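PATERSON - Wanov, a home furnishing and rental advice service, will release a free printed guide to small bedrooms in August, the company announced. The first run of 2,000 copies will go to tenants of the Nunau apartments and to public libraries in the city.

The Small Bedroom Guide deals with rooms that have space for a bed and little else. It covers bed height, lighting, storage, bedding care and how to move around a narrow room at night. Wanov prepared it after a survey of 523 renters, in which 185 said they had bumped into furniture in the dark during the past year. 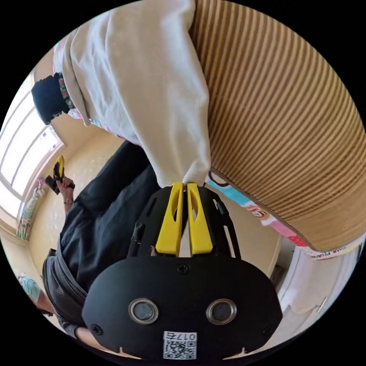
Color contrast takes up the longest chapter. The guide asks readers to look for dark objects that disappear against dark floors, such as bed legs, low shelves and the corners of storage boxes, and to mark them. Bright yellow against matte black, the same pairing as the two slotted fingers and the rounded housing behind them, is the combination it recommends first. White on dark gray is listed second. Pale blue on cream is discouraged for anything a person might trip over, though the guide has no objection to it for curtains or sheets.

A separate section lists low-cost changes that need no drilling and leave no marks on the walls. They include stick-on lights, bed risers and a hook rail that hangs over the door. Tenants should still check their lease before using adhesive on painted surfaces.
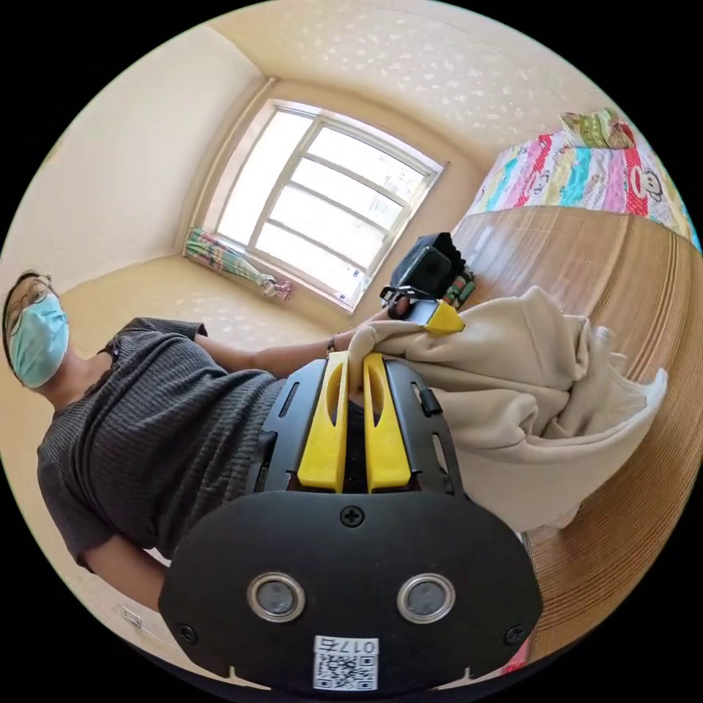

Bed placement is the question Wanov gets most often from renters. Pushing the bed into a corner frees up floor space, but it makes changing the sheets harder and leaves one side out of reach. The guide suggests a simple test before anything heavy gets moved: stand beside the bed and reach over it. In a small room with cream walls, leaning toward the bed with one arm stretched out in front is a fair picture of how most people will work there. If that posture strains the back, the mattress may be too low or the path beside it too narrow.

The guide also gives advice on dust. It recommends vacuuming under the bed before the sheets come off, and airing the mattress between changes when the weather allows - an hour by an open window is enough.

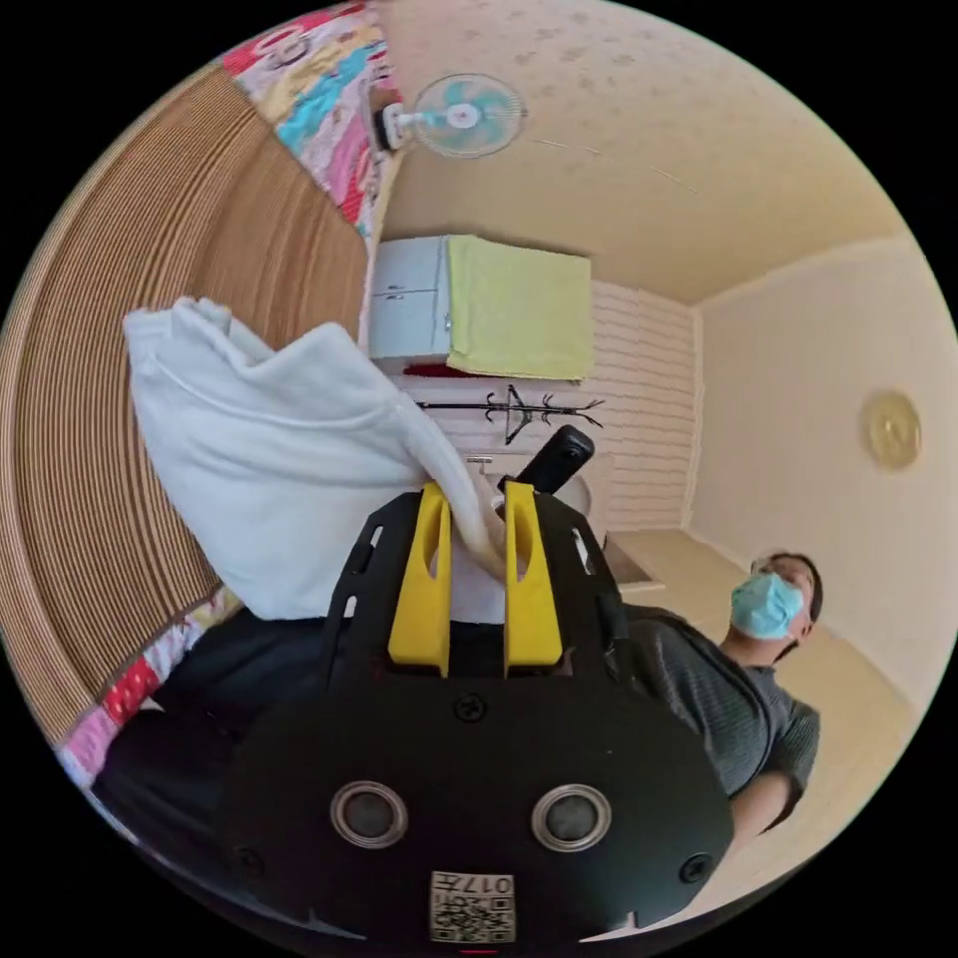

Nadhirah Sopacua said she would have liked the guide when she moved into her first rental, where the closet door hit the bed every time it was opened. She added that the pages on measuring a room should come first, ahead of the chapter on color, and that renters would get more use out of them there.

Wanov has kept the current order for the first printing and will review it before the second. A large-print edition is planned, along with a shorter version for landlords who furnish their own units.

The layout was tested with 119 readers, and several chapters were shortened as a result. Wumar is handling printing and delivery.

Residents of Nunau will receive one copy per apartment. Other readers can pick one up at library front desks while supplies last.

Media contact: Ikhsan Subramaniam, Wanov press office, Paterson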